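Prirnia Garment Care, back room
Work table and hanging stock: monthly check, December
Checked by: Parisa Amini

1. Table top
Sound, no splinters on the long sides. Small notch on the far edge, known from last time and still smooth to the touch. Sand it if it starts to catch on knitwear.
Result: pass

2. Table legs and fixings
One bolt had worked loose on the window side. Tightened. Table no longer rocks when leaned on.
Result: pass after adjustment

3. Paper covering
Should lie flat and be changed when marked or torn. Two sheets replaced this month, both with ink on them. Paper must not hang over the near edge where people stand.
Result: pass

4. Baskets
Handle slots checked for broken strands by running a cloth through them. One Pillard basket snagged the cloth and has been taken out of use. Baskets stay on the table or on the shelf, never on the floor between the table and the door.
Result: one removed, rest pass

5. Hangers
Batch 426 from Kravchuk. Look at the hook where it goes into the body, the rounded ends, and the non-slip sections. Turn the hook gently and put aside any that come away or feel loose. Rough ends go in the reject box and are not to be filed down.
Result: 2 rejected for loose hooks

6. Rail
Skundik rail, 320 cm. End stops in place, brackets firm. Heavy coats were all hung at one end again. Please spread them out.
Result: pass, see comment

7. Lighting over the table
Both tubes working. Cover wiped.
Result: pass

8. Cables and walkways
Steamer lead was across the walkway at 8 in the morning. Moved behind the table and clipped. Check again at closing.
Result: fail, put right on the spot

Comments
The reject box is nearly full and needs emptying before the next delivery of 3000. Item 5 takes longer than the sheet allows, so start it first. Hangers should be laid down one at a time for checking, well away from the table edge.

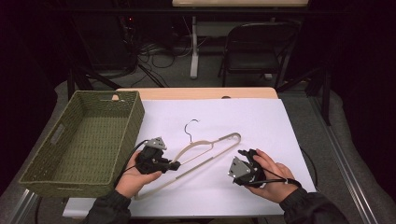

Could item 5 also say what to do with hangers where the non-slip part has begun to peel? I've been putting them with the rejects, but the hooks on those are fine.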